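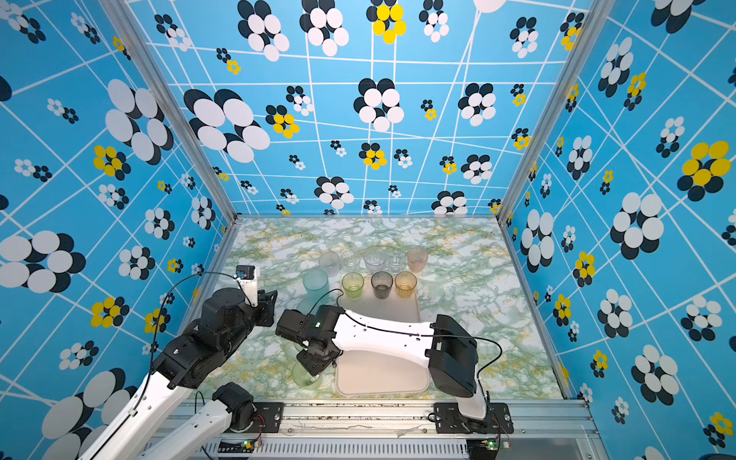

How many glasses should go on one tray?
As many as stand flat with a finger's width between them. If you have to nudge one to fit the next, you passed the number a glass ago.

Do they have to match?
Not at our house rental, where Flillholm Cottage has been through every style of tumbler sold since it opened. Mixed colors help guests remember which drink is theirs. They forget anyway, but with less conviction.

What order should I load them in?
Back row first, working toward yourself, so your sleeve never has to travel over anything.
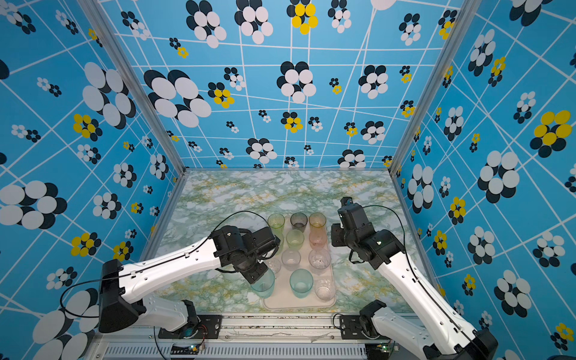 Three across is plenty on a tray you mean to lift. Put the wide ones near the middle and keep the little ones where you can see them. We have replaced 186 glasses over the years, and the little ones were well represented.

Should I rinse before or after the tray?
Before, if you can stand it. A last sip always picks the carpet.

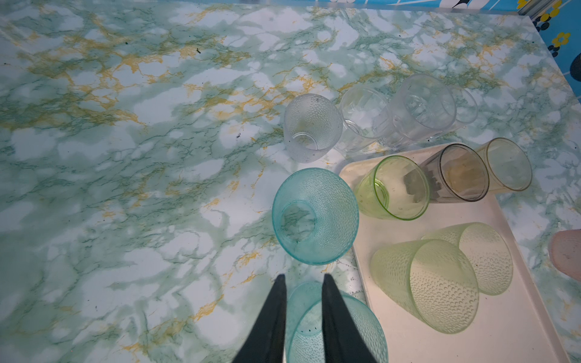
Can I carry a full tray upstairs?
You can. The deposit is $160.

What about the clear ones?
Move those last, in good light. On a busy marble pattern a clear glass is mostly a rumor, and the yellow veins don't help. Feel for the rim if you must.

How do I clean the tray itself?
Wipe off the crumbs, then warm water and dish soap. Skip the scouring pad. Scratches on a pale tray are forever, and so are our emails about them.

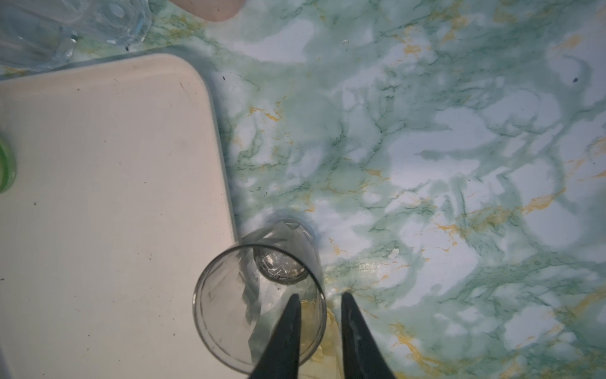
Where do the glasses go afterward?
Second cupboard from the window, rims up. The Sturgate annex does rims down. We don't discuss it.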